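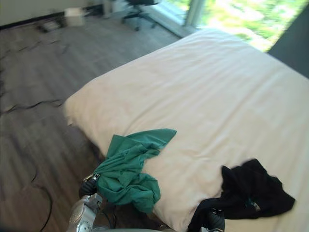 Prarkano white duvet cover

Plain white duvet cover for everyday use. Cotton percale, 200 thread count, with a matt finish that softens over the first few washes. Sold on its own or as a set with matching pillowcases.

Sizes
Single: 135 x 200 cm, one pillowcase in the set
Double: 200 x 200 cm, two pillowcases in the set
King: 230 x 220 cm, two pillowcases in the set

Pillowcases are 50 x 75 cm with an inside flap. Extra pillowcases can be bought singly.

Details
The cover closes along the bottom edge with buttons, and a spare is sewn to the care label. There are ties in all four inside corners. If your duvet has loops, thread the ties through them before you turn the cover the right way out. If it has none, knot each tie round the corner of the duvet itself.

The white is a clean, neutral white with no cream in it. It matches the Prarkano fitted sheet and the Akemetti valance. The Urnar range is a warmer shade and will look slightly yellow next to it in daylight.

For a fuller drop at the sides, order one size up in both cover and duvet. A larger cover on a smaller duvet will bunch at the corners.

Washing
Wash before first use. Machine wash at 40, or at 60 if needed. Do up the buttons first or smaller items will end up inside. Wash whites separately. Dark clothes and new towels can leave colour on a white cover if they are left lying on it damp, so sort laundry on the bed only once it is fully dry.

Tumble dry on medium or line dry. Percale creases. Take it out promptly and shake it, or iron while still slightly damp. Do not use fabric softener on the first 3 washes. Allow for shrinkage of up to 3 per cent.

Which duvet to use
Fits any standard UK duvet of the same size. We sell the Pap hollowfibre duvet in 4.5 and 10.5 tog. Duvet not included with the cover.

Delivery and returns
Dispatched within 7 working days. Unopened packs can be returned for a refund. Covers that have been washed can only be returned if faulty.

Also in this range
Prarkano fitted sheet, white
Prarkano flat sheet, white
Akemetti valance, white
Pap hollowfibre duvet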